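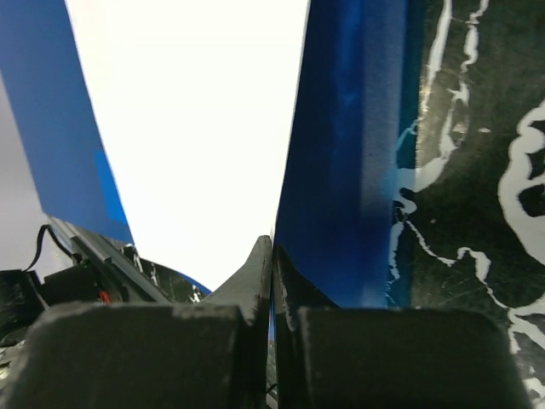
Section 6: Oiling and first week of playing

Search the Hunach manuals Go

The Brerside is a rotary-valve flugelhorn, and it arrives from us dry. Playing it dry will not ruin it on the first evening, but it will sound like a cutlery drawer and we would sooner you didn't.

You will need the two bottles from the lid pocket, marked Rotor and Linkage. They look the same. They are not the same, and the label on the Linkage bottle comes off if you so much as frown at it, so put a bit of tape on it now.

1. Take out the main tuning slide and set it down somewhere it can't roll. Slides enjoy rolling.

2. Hold the horn bell down and put 9 drops of Rotor oil into the open tube. Work all the valves for a minute, slowly, as if you were bored.

3. Unscrew the rear valve caps. Put one drop of Linkage oil on each bearing, then replace the caps finger tight.

CAUTION: Finger tight means fingers. Owners who use pliers meet our repair department, who are charming but not cheap.

4. Put one drop on each moving joint of the levers. Wipe off what runs down.

5. Grease the tuning slide thinly, push it in, and draw it back out by 2 millimetres. This is a starting place for A = 440 and your band will have its own views.

6. Write the date on your oiling card and keep the card with your music. 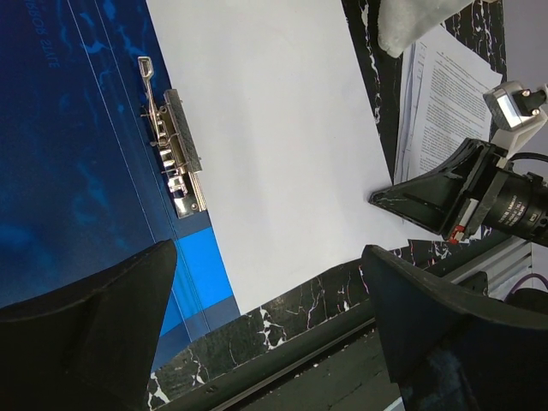 Fig. 6.2 – Clipboard with metal clip.

NOTE: The card has room for 126 entries. At one a week that is more than two years, by which time you will either do it without thinking or have stopped doing it at all.

We use cookies to remember your instrument and language. Accept Manage settings

The first week

Keep sessions short to begin with. Long quiet notes in the middle of the range will tell you more about the horn than anything fast, and the neighbours will take it better.
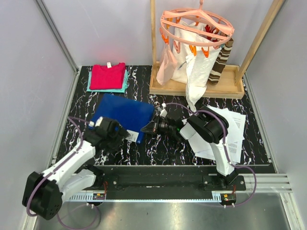 If a valve is slow to return, repeat step 2 before you touch the springs. Nearly every slow valve we hear about wants oil. If it is still sluggish the next day, leave the horn in its case and write to the Astow workshop with the serial number from the second valve.

A light click from the levers is normal on models with the Gebremichael linkage and fades with use. A loud click is a loose stop screw – see Section 9.

CAUTION: Do not lift the rotors out to have a look. They go in one way only, and it is never the way you try first.

Section last revised 2/26/24. Cards printed before October have the two bottles the wrong way round. Please cross that line out.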